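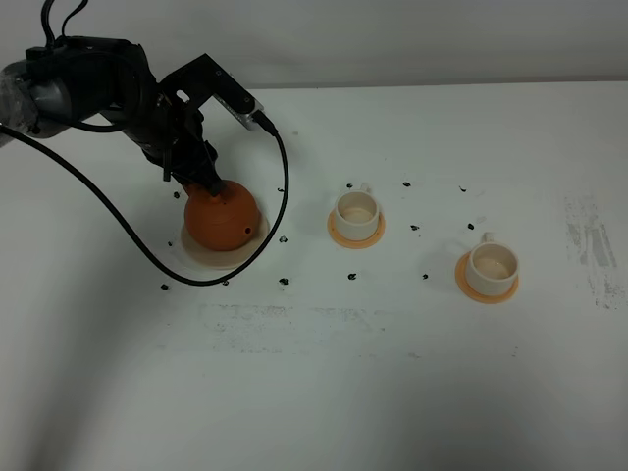 *Fig. 1. Gripper on the knob of the teapot, with two cups on orange saucers.*

## Week 7: Perception and control for pouring

Jianguo Tang

Last week's planner treated the teapot as a fixed shape. For pouring we need two more things: the pose of the pot in the hand, and the level in the cup.

**Pose.** A grasp on a small round knob lets the pot swing. Don't reuse the pose from before the lift. Run the Misix estimator again once the arm has stopped, and write the result to `pot_in_hand`.

**Tilt control.** The loop has three states:

1. `approach` – move the spout over the cup center, no tilt
2. `pour` – increase tilt until flow is detected, then hold
3. `return` – tilt back at the maximum allowed rate
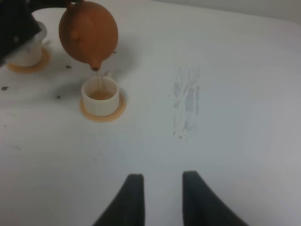 Flow detection works on a crop below the spout tip. A thin stream has little contrast against a white table, so the detector compares 11 consecutive crops before it changes state. The level estimate comes from the color inside the cup rim and is updated every 300 ms.

The stop command goes out before the target level is reached – some liquid still leaves the spout while the pot tilts back.

**For Saturday:** plot tilt angle against estimated level for log 145. Mark each state change. Read the Doltetti notes on rate limits, section 2 only.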